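Unit 1054

The microwave came with the flat. That's what Isla Halliday told people, anyway. Truth was it came with her mother, up two flights, in April, wrapped in a bath towel, and her mother went home and it stayed.

Seven in the morning. No coffee. Cold oatmeal from last night in a Gikero bowl, the good one, with the chip.

She put it in. Two minutes. Took it out, cold in the middle. Put it back. 40 seconds. Lava at the edges, cold in the middle. Same as always. Same as in Dandeslow, same as the place before Dandeslow with the mice.

"You have to stir it," her mother used to say. Every time. On the phone, even, hearing the hum.

She didn't stir it. She pulled the door open and left it open and stood there in her socks on the wood floor, thinking about brick. Who puts a brick wall in a kitchen. Dust in every line of it. Her mother had gone at it with a toothbrush the first weekend, got maybe a yard along and sat down and laughed untill she had to hold the table.
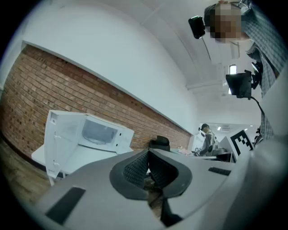 Vanderleia Tavares thought she should sell it. Seventy bucks, easy, people want the white ones, and who needs the plate going round and round at night like that, get a pan, get a stove habit, you'd eat better.

"It's not worth 70," Isla said.

"Ask 70. Take 40."

"It's my mothers."

Quiet then. The phone warm on her ear. Down in the street the Yule truck backing up, beep, beep, and for a second her hand went to the door, thinking it was done.

"So keep it," Vanderleia said. "Wipe it out, though. I've seen it."

She wiped it out. Dish soap, the blue rag, round the plate and under the plate. Oatmeal from a week ago, hard as grout. Then the bowl back in. One minute. Stop. Spoon.

She stirred it. One more minute.

Hot all the way through. She ate it standing up and was late for work.

Last updated: April

Comments

Wukness: the toothbrush bit got me. my mom did our whole bathroom like that

oatmealhater: should of sold it

pk_reads: Is there a part two? I want to know about the place with the mice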